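Trornley Evening Pottery - your questions

Quick answers, updated in July. More when I get a minute.

Do I need any experience?
No. Most people start with none. If you've done a bit before, say so on the form and we'll put you on the right table.

How much is it?
£79 for the term, clay included. Glaze and both firings included too. Extra clay is £28 a bag, pay at the desk. Card only please.

Can I pay in two goes?
Yes - half when you book, half by week three. Email first so we can set it up, the website can't do it on it's own.

What time does it start?
Doors 6.45pm, start at 7. Finish at 9, and that means cleaned up by 9. The side door locks after half past seven so ring the bell if you're late.

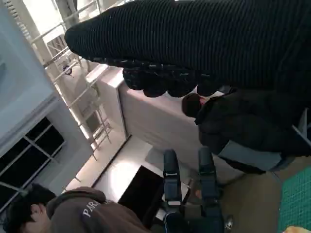
Where do I park?
Bukhari Lane car park, free after 6pm. Not the loading bay. Bus stops at the top of the lane, then a short walk down.

What should I wear?
Old clothes. Short nails help. Rings off. Bring an apron and a towel you don't care about.

When can I take my pots home?
Usually three weeks. Drying, first firing, glaze, second firing. Thick pots take longer. We can't rush one for a birthday, sorry, please don't ask the kiln people.

Will my pot survive the kiln?
Probably. Air bubbles and thick bases are the usual trouble. If it cracks we'll keep the bits for you, but no refunds on breakages.

What clay and how hot?
Brostetent stoneware, the smooth one. Glaze firing goes to 1265. Don't bring your own clay unless you've checked with us - the wrong stuff melts all over the shelf and you'd be paying for the shelf. 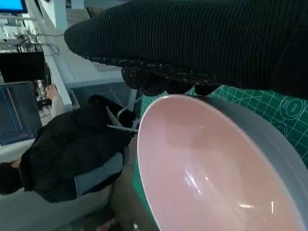 Is it food safe?
Our shop glazes are, if they go on properly and the firing is good. Dishwasher at your own risk. Anything from the "test" buckets is for ornaments only.

How long is my work kept?
80 days after the last class. Then it goes in the skip or the seconds sale. Put your initials on the bottom, clearly!! Every term there's a shelf of pots with no name.

I missed a week, can I catch up?
If theres space on another night, yes. Email by noon the day before. We can't carry weeks over to next term.

Can I bring my kids?
Adults only in the evening, 16 and up. Family sessions are run by Tindumon Arts, seperate booking.

How do I cancel?
Full refund up to two weeks before term. After that only if we can fill the place.

Anything else - use the contact form. Phone is hardly ever answered during classes.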